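星期日，下午，机房空调停了一台，其余照常。

今天只做一件事：把 Dralia 单元的夹爪重新标定，仿真侧先过，再上实机。上周换过左指的导轨滑块，换完之后没有改模型里的零位，两边对不上是预料之中的。控制柜日志里从换件那天起，闭合末段的电流曲线多了一个小台阶，位置环报的跟随误差不大，没到报警线，所以一直没停机。

先列现状。夹爪本体是 Herkullow 的平行双指，指板是自己铣的，没有贴垫。腕部相机固定在掌壳后上方，视野下沿被掌壳占去一截，这一点在标定脚本里用掩膜处理，掩膜文件还是旧版。控制器固件没动。Pidero 仿真包用的是主分支，碰撞体用凸分解，抓取对象用那件带斑点的长条异形件，两头粗、中间细，表面纹理杂，拿来试深度和边缘最合适。规整的方块在标定时太容易过，过了也说明不了什么。

第一步核对零位。实机端手动回零，断使能，塞量块，读编码器。量块拿出来重新塞，读数为 749，再塞一次还是 749。模型里写的零位是换件之前的值，改掉，存盘，旧值注释在同一行后面，没有删。顺手把指板厚度也核了一遍，图纸和模型一致，不改。

第二步在仿真里跑开爪接近。手腕姿态沿用原来的示教点，末端从物件细的一头进，两指张开，停在闭合之前。场景还是那张木面的台子，没有换。

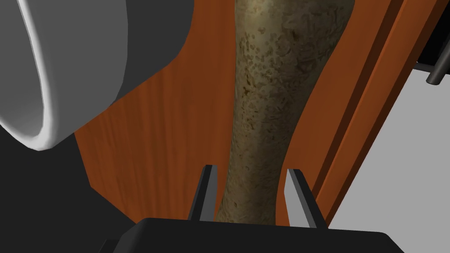
停住之后读相对位姿。指尖中点到物件轴线的横向偏差，改零位前后差别很明显，改后落在容差里。但腕部绕接近轴的转角还差一点，指板平面和物件走向不平行。这个和滑块无关，是去年秋天重装法兰时留下的，当时用软件偏置补过，后来偏置文件被覆盖。翻了备份，找到 Butkienė 那次现场服务留下的参数表，上面有法兰销孔的实测值，照表填回去，重新算手眼矩阵。

手眼标定一共采了 94 组姿态，剔掉 2 组，都是腕部接近奇异的位置，残差明显偏大，留着会把旋转量带偏。剩下的解一遍，平移残差正常，旋转残差比上次小。结果写进 Dralia 的工具坐标系，另存一份到单元目录，文件名带十月。

第三步复查掩膜。旧掩膜是按原来的掌壳画的，夏天换过一次带倒角的壳，肩部轮廓不同，旧掩膜会漏掉两侧斜肩的一条边，深度图里就多出一条假边缘。重画，两侧各外扩几个像素，再跑一遍分割，假边缘消失。指板内侧面颜色浅，分割时容易和浅灰地面混在一起，阈值单独给了一档。

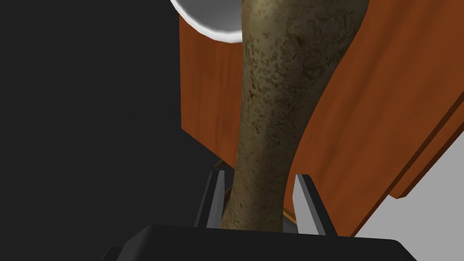
闭合行程的参数最后才动。先把速度降到原来的一半，力限不变，接触判定改成连续 2 个周期超阈值才算，避免单点毛刺触发。起始姿态要求两指分列在物件下段两侧，右指与物件之间留有间隙，这时不允许触发接触标志，若触发就说明碰撞体膨胀量设得太大。查了一下，凸分解的膨胀量果然是默认值，对下段略微外扩的轮廓不合适，减小后标志不再误报。物件上段向右鼓出去的那一截离夹爪远，闭合时不参与接触，但质量分布受它影响，提起后会有绕指面的转矩，惯量张量不能用包围盒近似，改用网格积分。白色的圆形物体和物件上端靠得近，在视野里有遮挡，分割标签检查过，没有串到物件上。

仿真侧到此为止，只验证了接近和接触判定，提升没有跑，留到明天惯量改完编译之后。

实机部分做了例行保养。指板拆下，清导轨，旧脂擦净，换新脂，量按手册下限给，多了会往编码器那边爬。左侧滑块的预紧螺钉拧过的标记线还对齐，没有松。右侧滑块没换过，手推有轻微的阻滞感，行程中段比两端明显，先记下，下次停机时拆开看滚珠。电缆护套在腕部第二个夹子处有磨痕，没有露芯，套了一段缠绕管，夹子往里挪了一格。急停回路测过，双通道都断得干净。

装回之后空载开合，电流曲线末段的台阶没有了。跟随误差比早上低，但空载数据说明不了带载的情况，不下结论。

待办：惯量张量重新编译；提升段补跑；右侧滑块备件向 Herkullow 询价；偏置文件加只读，放进版本库，不要再散在桌面上。旧掩膜先不删，下周对比日志还要用。

晚上七点断电，气源关，柜门锁好。钥匙挂回原处。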